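In praise of the office sweet bowl

I have worked in four different places now and I can tell you more about each of them from the sweets than from anything that was ever said in an induction. At Danley it was a biscuit tin with a list taped to the lid, showing who had brought what and when it was their turn again. At Stakach it was mints, the sort that come free with a bill, and you were expected to ask. You can probably guess which one had the higher staff turnover (it was the mints).

My view, and I've bored plenty of people with it, is that every workplace should put out sweets, that they should be free, and that no one should be in charge of them. I say this as somebody who has sat through a two-hour session on "belonging" with a facilitator and a box of coloured pens. We stuck notes on a wall. We were asked what animal our team would be. Then we all went back to our desks and carried on emailing people who sat close enough to hear us typing.

A bowl of toffees would have done more. You get up because it's 3 in the afternoon and your brain has gone to porridge, and there's someone from accounts at the bowl having the same sort of day, and you grumble together for a minute about the heating. Next time you need something from accounts you know who to ask and, more to the point, you don't mind asking. I learned the name of pretty much everyone at Santoso that way, and I was only there on a short contract, from January until April.

The usual objection is health, and I do take it seriously. My own dentist has opinions. But the places that swap the sweets for fruit nearly always get it wrong, because fruit needs looking after. A bowl of satsumas is lovely on the first morning and a bit sad by the end of the week, and a banana that's been squeezed by six people is no good to anybody. Have fruit as well, by all means! Just don't pretend it's the same thing. An apple is a commitment. You can't eat one on the way back to your desk and be finished by the time the phone rings.
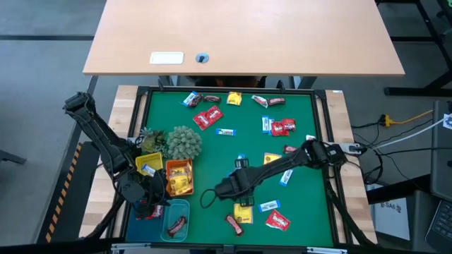 Money is the other objection, and it's the one that really gets my goat. When I was at Patov somebody worked out that the tea, coffee and sweets for our floor came to £3,000 a year, and there was a very solemn email, and the sweets went. The same month we all got a branded water bottle. I'd love to know what those cost. I still have mine, it leaks, and I have never once struck up a conversation with anyone over it. What I'd have voted for, if we'd been asked, is small wrapped sweets scattered over a table where anyone can reach them, with a couple of potted succulents for company, and I'd bet good money that people would have stopped there to talk. Wrapped is important, by the way. I won't hear a word in favour of an open dish of jelly babies in a building with 100 pairs of hands in it.

I'll admit there's a type of person who spoils it. They take a fistful for the drive home, or they pick out all the purple ones and leave the rest of us with coconut. I used to get quite worked up about this. These days I think you have to let it go, as the minute you put up a sign saying "please take only one" you've turned a nice thing into a rule, and people behave worse around rules like that. Danley's tin had its list, and there were actual arguments over that list. Someone once brought in rich tea when it was their turn and I don't think they were ever properly forgiven.

What I'd ask of any manager reading is fairly small. Next time there's a bit left in the budget for morale, don't book the escape room. Go to the supermarket, buy a couple of big bags of something wrapped, put them somewhere people walk past and say nothing about it. No email, no launch. Top it up when it gets low.

And get a few without gelatine in, please. I've been the one standing there reading the back of a tiny wrapper while everyone else chews, and it's a lonely business.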